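Lighting the long room at Ollurau

Fiorella Ferri keeps the drawings for the Ollurau building in a flat file, and she had the ceiling plan out before the interview started. The long room covers 339 square meters on one level. It was a storage hall for most of its life, and when Desano took over the lease in March the only lighting was a single row of lamps down the middle, fed from a panel that no longer met code.

"The brick side was in reasonable shape," Ferri said. "The ceiling was the part that needed thought. You have a ribbed deck with beams running under it, and anything you want to hang has to come off one or the other."

She chose the beams for the heavier loads. The deck is thin, and a screw through it makes a path for water. Light items went onto channel clamped between beam flanges, which left the deck itself without a single new hole. The clamps came from Riedl and were rated well over what the fixtures weigh. Ferri had every one of them torqued and marked with a paint pen, then checked again three weeks later. Four had moved slightly and were reset.

The deck was already white when she first saw it, although much of the paint was chalking. She had it washed, scraped where it was loose, and given one coat of flat white. Gloss was considered and dropped. On a ribbed surface it gives a bright line along each rib, and people working below look up more than designers expect.

The fixtures are fluorescent. Asked why, with LED prices where they are, Ferri pointed to the line in the budget. The tenant had a stock of Gendow fixtures from another site, all with electronic ballasts, and the lamps had most of their hours left. Replacing them would have used money she wanted for the wiring.

"A fixture is easy to swap," she said. "The feed and the supports are what you live with. I sized the circuits for the old load, so whoever changes over to LED later will have capacity to spare."

Layout was worked out from the tasks on the floor. Target levels were set at bench height and measured with a meter on a tripod after dark, on a grid marked in chalk. The lowest reading at a bench was 339 lux below the highest, and that bothered her. Two fixtures were shifted toward the brick, which absorbs a good deal of light, and the gap came down.
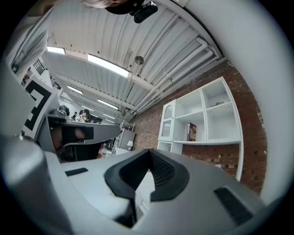
Sandro Colombo would have painted the brick. In his view a red wall down the side of a work area costs too much light, and a breathable white mineral paint would have let Ferri run fewer lamps for the same result. He raised it at two site meetings and has not changed his mind.

Ferri accepts the arithmetic. Her objection is to the maintenance. The mortar is soft lime, and parts of it will need to be raked out and repointed over the next ten years. Each repair would mean matching the paint, and old brick that has been coated is hard to inspect. She left it bare and spent the money on the lamps.

The pipes and conduits are bundled on the brick side and run toward the far end of the room. The earlier routes crossed the ceiling wherever the installer of the day had found it convenient, and 46 lengths of abandoned conduit came down before anything new went up. Some still had conductors in them. Marichka Bilyk traced each one back to its source, and the drawings now carry her notes in the margin.

"I wanted one route, and I wanted it white," Ferri said. "Against the deck you stop noticing it. If you need to find something, you know which side to look on."

She would do one thing differently. The bundle is tight, and getting at an inner pipe means loosening its neighbors. A second support rail would have spread the lines out – it was priced at 861 dollars and cut in the last round. She now thinks that was a mistake and has put it back on the list for the next phase, along with separate switching for the far end.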